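Rubber, canvas and the problem of the join

Most people who wear canvas shoes never think about how the sole is held on. Maxine Tomoana has thought about little else for 17 years. She runs the repair and test bench at Dahlgren, a small workshop that resoles and reconditions footwear, and she has firm views on adhesives.

"A canvas upper is a fabric bag," she says. "The sole is a slab of rubber. One stretches in every direction and the other bends mainly across the ball of the foot. All the trouble starts where they meet."

Two methods account for nearly everything that reaches her bench. In the vulcanised shoe, the upper is pulled over a last, a strip of uncured rubber is wrapped round the edge, and the whole assembly is heated until the rubber cures. In the cemented shoe, the sole is moulded separately and glued on afterwards.
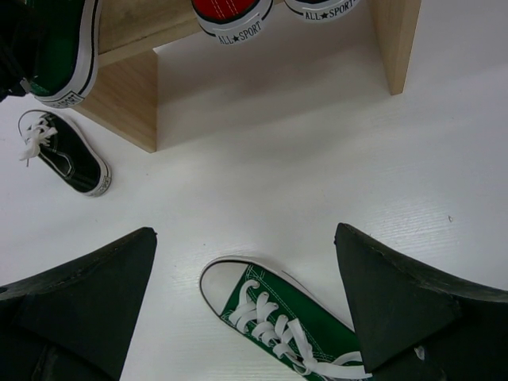
Tomoana prefers the first method for wear and the second for repair. "With a vulcanised shoe you cannot lift the old sole off cleanly. You grind it back, and if you go too far you are into the cloth. A cemented sole comes away with heat and patience."

Failure, she says, nearly always shows first at the flex line, just behind the toe cap. The foxing strip opens there by a millimetre or so, grit gets in, and every step works it deeper. She advises customers to bring shoes in at that stage. Few do.

Her colleague Edvin Torvik handles the cloth side. He measures weave density before and after washing, and has little good to say about washing machines.

"Cotton canvas shrinks and the rubber does not," he says. "After a hot wash the upper is pulling against the sole all the way round. People blame the glue."

Torvik's recommendation is cold water, a soft brush and mild soap, with the laces taken out and washed separately. Shoes should dry at room temperature, out of the sun, stuffed with plain paper. He changes the paper after two hours and again before leaving for the evening. Radiators are to be avoided — they harden the rubber and can yellow a white sole.

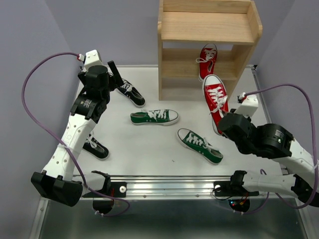

Red, green and black canvas sneakers with white soles, on and around a pine shelf.

Colour is a separate matter. Torvik finds that strong reds give the most trouble, as loose dye moves into the white stitching when the cloth is soaked. He tests an inside seam with a damp cotton bud and leaves it for 52 minutes, an interval he inherited from the previous technician and has never changed.

On storage, both are brief. Tomoana wants shoes kept flat, unlaced at the top two eyelets and away from solvents. Torvik adds that they should not be sealed in plastic, where damp has no way out.

The workshop starts a trial of a water-based cement in July. Tomoana expects it to be slower to set and weaker at first. "I want to see the peel figures after a winter," she says. "Until then we carry on with the old one."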